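Social Media Coordinator, part-time - Susel, Zoduvberg office

Posted in January. Open until filled.

Susel runs social media accounts for small businesses: dentists, garden centers, a few hotels and one ferry line. We are a team of 7 and we need one more person to take over day-to-day posting and replies for 5 client accounts.

What you will do

Write and schedule posts for each client, usually a week ahead. Answer comments and direct messages during your shift. Pass complaints to the client the same morning they come in. Put together a monthly report with reach, replies and link clicks. Sit in on the planning call with the Daher account, our largest, which takes up the most time of the five.

You will not be buying ads. Another team handles paid campaigns and you will only need to tell them which posts are doing well.

What we ask for

At least a year of running accounts for a business, club or publication. Your own personal account does not count, unless it sells something. Clear written English. You should be able to read a spreadsheet and spot a number that looks wrong. We schedule everything in Hekex - if you have used any other scheduling tool you will pick it up quickly. 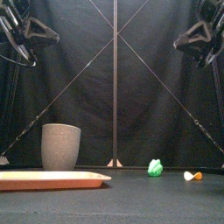
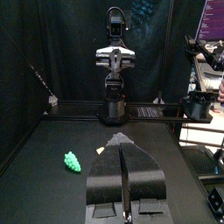
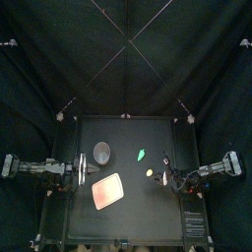

One of our current coordinators, asked what applicants should know before they write in, said the posting is the easy part and the replies fill the day. Mornings are the busiest, she said, and anyone who dislikes answering the same question about opening hours over and over should think twice. She also said the clients are polite and mostly approve drafts within a few hours.

Hours and pay

Shifts start at 8:30 a.m. and end at 1:30 p.m. Pay is $425 a week before tax. The first 3 months are a trial period on full pay. You can work from home part of the week once the trial is over. Evening and weekend cover is shared among the coordinators and paid separately.

How to apply

Use the form on our jobs page. Attach a resume and links to accounts you have worked on, with a note on which posts were yours. Please do not send a portfolio over 5 pages. In the message box, write a reply to this comment, as if you were the client: "Called twice, no answer, are you even open?"

We read every application and answer all of them - allow two weeks. Short-listed applicants will have one video call and one paid test shift at the Zoduvberg office.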